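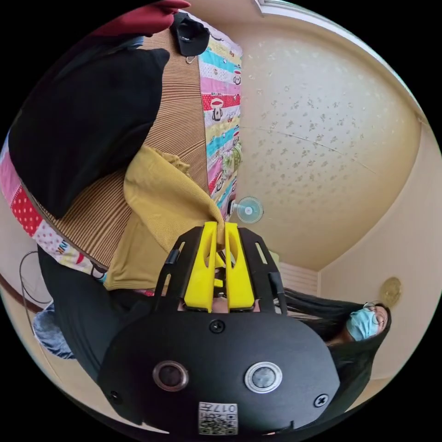 Mustard ribbed cloth held by its bunched end, during a bedroom session.

Good practice for recording clothes handling in someone's home

When we started the Andier home recordings in November, our rules for working with hand-held grippers fitted on one sheet. They have grown a fair bit since (sorry!), so make yourself a cup of tea and read this through before your first session.

Step 1. Check your label. Every gripper has a printed code on its face, and that code goes in the Drollik log before you touch any clothes. If you're working with one in each hand, log both, left and right separately, and please do it from the label and not from memory. A mix-up takes us ages to untangle afterwards.

Step 2. Get the room agreed. Ask the householder what may be recorded and what should be put away, and write it down. Bedding, blinds and wall fans can all stay as they are, as we much prefer a room that looks lived in. Letters, bank cards and family photographs go in a drawer.
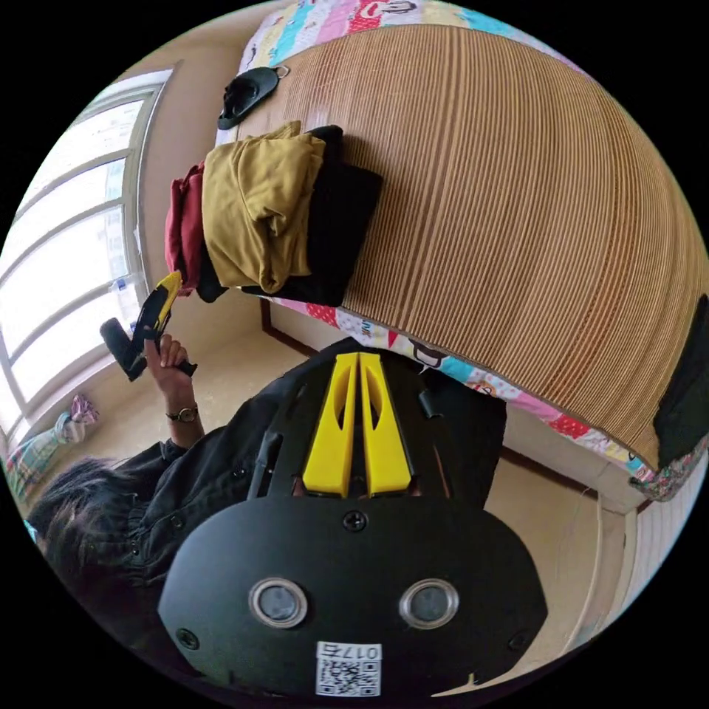
Step 3. Mind your own face and body. Our standard, which we borrowed from the Żak team and have been very happy with, is that operators wear a surgical mask if their face may come into view. Plain dark clothing is best too. Tie back long hair if it swings near the fingers, and keep sleeves buttoned.

Step 4. Work gently. Close the fingers on a good bunch of fabric, lift slowly, and let the garment settle before you open them again. Keep each recording under 38 seconds if you can, and have a proper rest after every 11, even if you feel fine (wrists complain later, believe me). 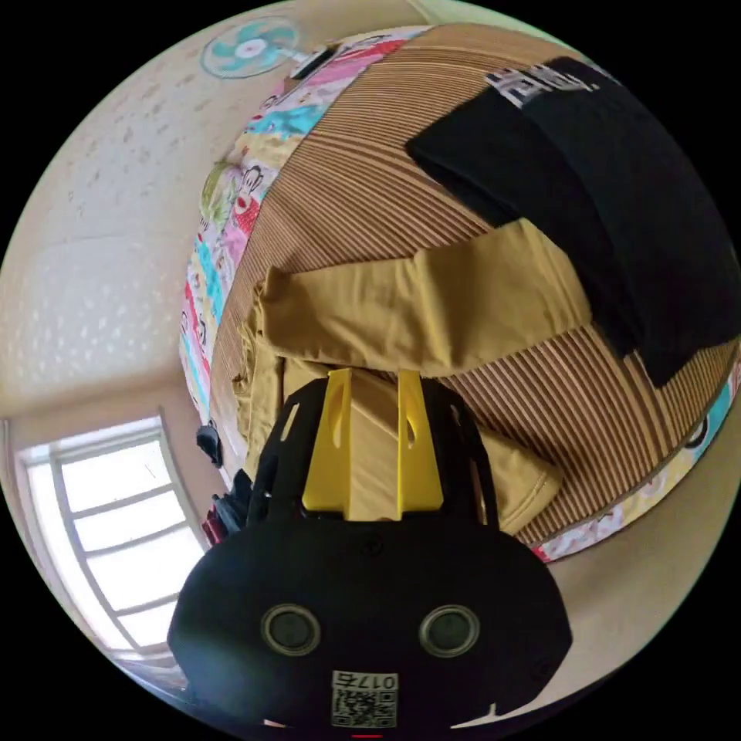
Trousers are the ones that catch people out, with a long leg wandering off across the bed while you're busy with the waistband. If that happens, carry on and sort it out with the grippers. Putting one down to straighten things by hand counts as a break in the recording, and under the Wona checklist it has to be marked as one.

Step 5. Finish up. Put everything back where the householder had it, wipe the gripper fingers, and upload within 30 hours. Spoiled recordings get uploaded as well, with a short note saying what went wrong.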